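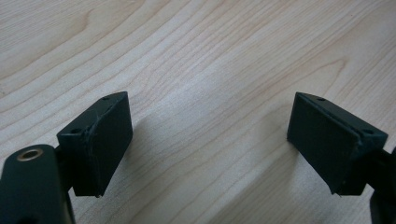
Todor Papadopoulos wrote:
> Before anyone prints another set, can we agree the pads are the weak
> point and not the linkage? I've had the same arms going since the
> start of the month and the pads are what I keep swapping. The facing
> lifts at the top edge, you press it back down, it lifts again. I'd
> sooner we cast the whole block in something grippy and stopped
> gluing. Also, is the plan still to feed it all to Solveig's learning
> code? If so I'd want a few thousand grabs before saying anything.
> 2299 is the number I've got in my head from the last thing I read,
> though I couldn't tell you where I read it.

Todor,

I agree about the pads and not much else.

Mine has a rough line along the top of the left face where the facing meets the block, and both lower corners have a pale fleck on them. The holes in the arms have metal rings in them and I have no complaint there. So yes, pads. But casting the whole block means a mould, and a mould means settling on a shape, and I don't think we have a shape. We have the shape Brahim drew first. Nobody has tried a narrower one or a curved one. I would cut three or four facings out of whatever is lying about and hold them on with screws through the block. They can look terrible. If one of them is plainly better, then talk to me about silicone.

On the learning side I am still where I was at the last meet-up. I have now read the Vatmont write-up twice (the one Somtochukwu posted the link to) and I can't find the place where they say what they counted as a success. They say "grasped". Does that mean picked up? Picked up and put down again where it was meant to go? Held for a second while somebody looked pleased? If we're going to spend August waving these things over a table I want that written down first, on paper, before the first file is saved.

Then there is the matter of what we grab. Everybody brings soft toys. I did it too.
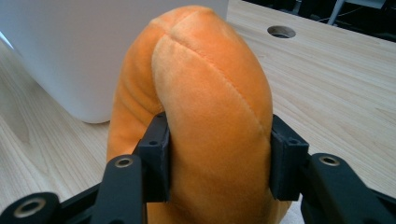
Orange plush, upright, between the pads at my end of the bench.

A thing like that is about the kindest object you could offer a gripper. The pads sink in, the fabric gives, and it hardly matters if you come at it a bit crooked. I'd expect a pair of clothes pegs to manage it. Whatever number we get from plush toys will be a lovely number and will tell us nothing about a spanner, a mug or a wet sponge. My proposal is that no more than a quarter of the set is soft, and that somebody other than the person holding the gripper chooses what goes on the table.

As for how many, 604 is what I could face doing by myself over a fortnight of evenings, and I would rather have 604 with notes than your 2299 without. If Þröstur wants to do another 400 at his place on a different table, so much the better, as I don't trust anything done entirely on one pale desktop under one lamp. I had a go at explaining this to Solveig and she said the code doesn't care what the table looks like. Maybe so. I would like to see it not care.

Money. The Risholm kit that keeps being mentioned costs more than 18 of our printed ones by my sums, and the only thing I can see that it does better is arrive in a box. The Akum pads might be worth a try if someone already has a pair. I'm not putting in for new ones on the strength of a product page.

What I'd like back from people:

- Brahim, the drawing file for the pad block with the screw holes moved in a bit, if you still have it. The two on top are too near the ends for my liking.
- Somtochukwu, ask your Vatmont contact the question about "grasped". Politely. I'd only make it worse.
- Solveig, one page on what the code needs in each file and what it ignores.
- Todor, please measure how long a facing lasts before it lifts. Grabs, not days. "Keeps lifting" isn't something I can compare with anything.

I'll do the facings this week with offcuts. I have some bicycle inner tube, a bit of cork sheet and the rubber mat from the Machala toolbox, which smells dreadful but has a decent grip on it when dry. If none of them beats what we've got I will say so on the list, and you can have your mould with my blessing.

One small thing, could whoever changes the subject line every time they reply please stop. I had three threads on pads and answered the wrong one.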